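Buscar en este artículo Buscar

4.2. La jornada de puertas abiertas

El estudio en condiciones controladas nos había dejado tranquilos, quizá demasiado, así que en junio abrimos el laboratorio de Hillton a todo el que quisiera pasar. Vinieron 129 personas en un solo día, y confieso que a media mañana yo ya estaba ronco. Jin-sol Kang recibía a los grupos en la puerta y yo me quedaba junto al tablero – un tablero de espuma grande, gris azulado, con carriles de aluminio a los lados – para enseñar cómo se manejan las pinzas de mano. La tarea era la misma de la sección 3: coger un cilindro metálico corto con la pinza derecha y dejarlo en otro punto del tablero (véase la Figura 2).

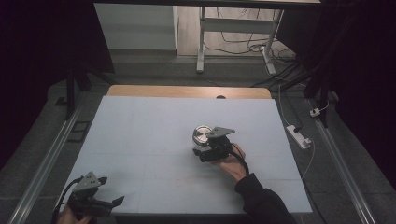
Lo que más me sorprendió fue lo poco que la gente quería escuchar. Yo llevaba preparada una explicación de diez minutos sobre Puko, nuestro programa de registro, y al tercer grupo la reduje a dos frases. ¡Querían probar! Los niños agarraban el mango sin pensárselo, mientras que los adultos preguntaban primero si aquello se podía romper (se puede, y Natália Zelenák tiene la caja de repuestos para demostrarlo). En total guardamos 340 intentos, de los cuales descartamos 29 por fallos de sincronización que ya comentamos en el apartado anterior.

También nos preguntaron mucho qué «ve» la pinza. Es una pregunta estupenda y la respuesta suele decepcionar un poco, porque de cerca el metal cepillado es casi todo brillo y sombra, con unas líneas finas que se abren en abanico desde un punto. Un señor muy amable estuvo un buen rato convencido de que le enseñaba un disco de vinilo. A nosotros esa conversación nos vino muy bien: los reflejos son justamente lo que peor lleva Geum, el módulo de estimación de contacto, y de ahí salió la idea de anotar aparte los planos de acero muy próximos.

Figura 2. Zona de trabajo con las dos pinzas de mano (primera imagen) y superficie de acero cepillado vista desde la cámara de una pinza (segunda imagen).
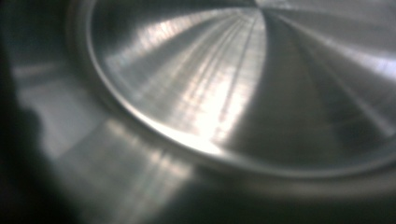
4.3. Anotación de los intentos

Natália y Jin-sol etiquetaron los registros por separado con Bollex y después compararon resultados. Donde no coincidían, volvíamos a mirar el intento los tres juntos.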